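Blanket collection in Drodel passes last winter's number

The winter textile collection at the Sarkar community house in Drodel has received 3791 pieces since it opened in January, the organizers said this week. Last winter the total was 2830.

Most of the donations are bed covers, fleece blankets and children's clothes. They are sorted in the former reading room on the ground floor, where shelves were put up along two walls. Thick blankets are kept apart from the thin ones, and folded clothes stand on edge, so that a person can see the colors without taking down the whole pile. 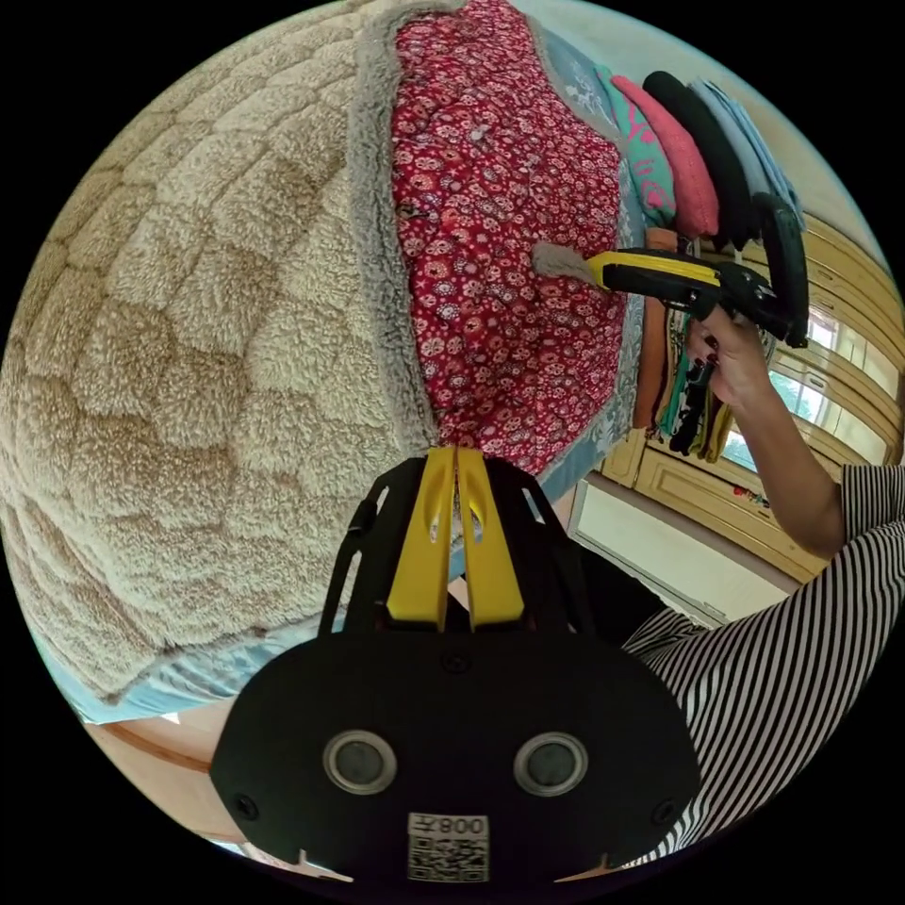

A beige quilted fleece blanket beside red floral fabric in the sorting room. Folded garments are kept on the shelf.

"People bring us very good things, but sometimes the edge is open or the seam is weak," said Noeline Partington, who coordinates the sorting. "We look at the borders first. A blanket with a small damage can be repaired in one evening."

Pieces that need repair go to the sewing group Idik, which meets in the same building and has mended 700 of them so far this season. The thread and the fabric for patches are given by Gornetti, a curtain shop on the main street.

Families can come and choose blankets every afternoon from 2 until the house closes. No registration is needed. The organizers ask that donated textiles be washed and fully dry, and that pillows be left at home, as there is no more space to store them. Single bed sheets and baby blankets are still wanted.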